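Flolton Hall spring walk-round, with my notes

Done 7 March 2022, me (Elspeth Geddes) with the clipboard and Ruaridh Haldane up the ladder. Same sheet as last time, OK or not OK, and I've scribbled after each one as usual.

Front door and porch light: OK. The closer still slams. Ruaridh gave the screw a quarter turn and it's a bit gentler now.

Fire exit, kitchen side: NOT OK. Opens fine but someone had stacked 17 chairs in front of it!! Moved. Please, please put them in the store.

Extinguishers: OK, all 3 in date, pins in, gauges in the green. The one by the stage has lost its sign so I've ordered another.

Emergency lighting: NOT OK. The fitting over the ladies' went off well before the others on the test. Krajewska are coming to look at the battery.

Brickwork and ceiling, inside: OK. No new cracks that I could find, and the pipe brackets are all tight.

Kettles and leads: OK. Morven Leckie did the plug checks in January and the stickers are all on. Don't wrap the flex round the base, it kinks.

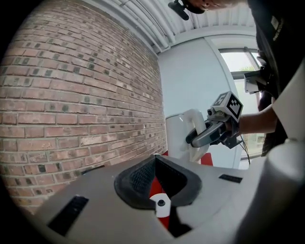
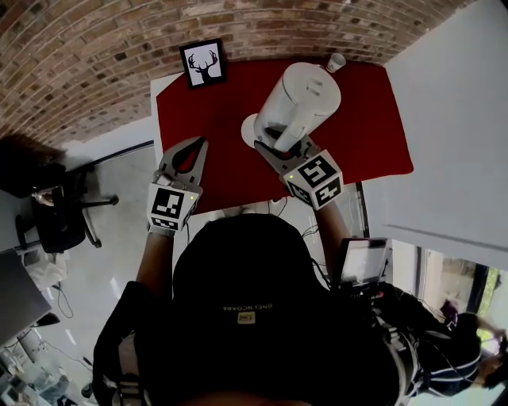
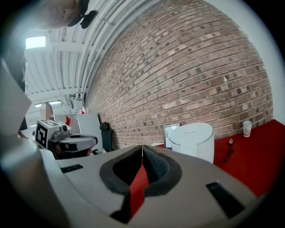
Do we need to retest a kettle if somebody brings their own from home?
Bring it to Morven first and she'll look over the plug, the flex and the casing before it gets switched on. If she's not about, use one of ours, they're on the shelf under the hatch.

Hot tap, kitchen: OK but fierce. I'd like a "very hot water" sign there, the old one has gone all curly.

First aid box: NOT OK. No medium plasters (again) and the eye wash went out of date in January. Annag Gunn is picking some up in Prestham, receipt to me please.

Stage steps: OK. New white edging is holding well, I gave it a good scuff with my boot and it didn't budge.

Outside path: OK-ish. Moss on the bottom slab, slippy after rain. Ruaridh has a stiff brush and says he'll get to it.

Accident book: OK, one entry since the last check, a bumped elbow.

Next one I'll swap with Ming-te Lui as I'm away. The sheet lives in the blue folder, top drawer, and the pen does work if you shake it.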